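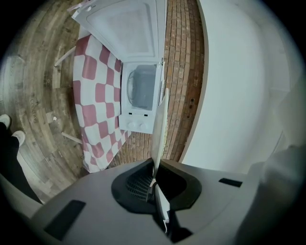
Ticket 1574 - Kleine Waschmaschine, Deckel und linker Drehknopf
Kategorie: Haushaltsgeräte / Kleingeräte
Status: offen, Rückmeldung erbeten
Erstellt von: Vibeke Ketilsson
Bearbeitung: Oddur Kvaran

Vibeke Ketilsson, erste Nachricht

Lieber Kundendienst,

ich hoffe, ich bin bei Ihnen richtig, auf der Seite von Kulladex gab es so viele Auswahlfelder, dass ich am Ende einfach »Sonstiges« genommen habe. Es geht um die kleine weiße Maschine, die wir im Mai für unser Ferienhäuschen in Windby gekauft haben. Sie steht auf dem Tisch mit der rot-weiß karierten Decke, weil ich mich beim Befüllen nicht gern bücke, und eigentlich haben wir sie alle schon richtig ins Herz geschlossen!

Nun zu meinem Kummer. Der Deckel geht wunderbar weit auf und bleibt auch oben, aber beim Schließen hakt er auf den letzten Zentimetern, und dann muss ich mit dem Handballen nachdrücken. Außerdem springt von den beiden runden Knöpfen unten an der Vorderseite der linke immer wieder ein Stückchen zurück, wenn ich ihn einstelle. Der rechte macht das nie. Die Trommel, die man durch das runde Fenster sieht, lässt sich von Hand leicht drehen, daran liegt es also wohl nicht.

Und noch eine Kleinigkeit: Beim Schleudern wandert die Maschine über den Tisch. Neulich waren es an einem Nachmittag 23 Zentimeter, mein Mann hat es mit dem Zollstock nachgemessen.

Herzliche Grüße aus Windby
Vibeke Ketilsson

Oddur Kvaran, Antwort

Liebe Frau Ketilsson,

vielen Dank für Ihre ausführliche Nachricht, bei uns sind Sie goldrichtig. Fangen wir mit dem Wandern an, das macht mir am meisten Sorgen. Bitte nehmen Sie die Maschine vor dem nächsten Waschgang vom Tisch und stellen Sie sie auf einen festen, ebenen Boden - eine Tischdecke rutscht beim Schleudern mit, und so ein Gerät soll niemandem auf die Füße fallen. Ich weiß, das Bücken ist lästig.

Für den Deckel ziehen Sie bitte zuerst den Netzstecker. Klappen Sie ihn ganz auf und wischen Sie die Scharniere und den Rand der Öffnung mit einem feuchten Tuch ab, dort sammeln sich gern Waschmittelreste. Danach langsam schließen und darauf achten, auf welcher Seite er zuerst aufsetzt.

Den linken Knopf ziehen Sie, immer noch ohne Strom, gerade nach vorn ab. Schauen Sie hinein, ob die kleine Feder noch sitzt. Falls er sich nicht lösen lässt, bitte keine Gewalt, dann schicke ich Ihnen einen Ersatz.

Freundliche Grüße
Oddur Kvaran

Vibeke Ketilsson, Nachtrag vom 14. Juni 2019

Lieber Herr Kvaran,

das Abwischen hat geholfen, der Deckel schließt jetzt fast so schön wie am ersten Tag! Die Maschine steht inzwischen im Flur auf den Fliesen und hat sich bei 2 Waschgängen nicht vom Fleck gerührt. Der Knopf ging leicht ab, nur eine Feder habe ich darin nicht gefunden, auch nicht auf dem Boden, und ich habe wirklich überall gesucht (sogar unter der Kommode). Könnten Sie mir so einen Knopf schicken? Bitte an die Ferienadresse, Name am Briefkasten ist Hauksdóttir.

Oddur Kvaran, interner Vermerk

Drehknopf links mit Feder bestellt, Lagerfach 61. Versand nach Windby, zu Händen Hauksdóttir. Ticket bleibt offen, bis die Kundin den Einbau bestätigt.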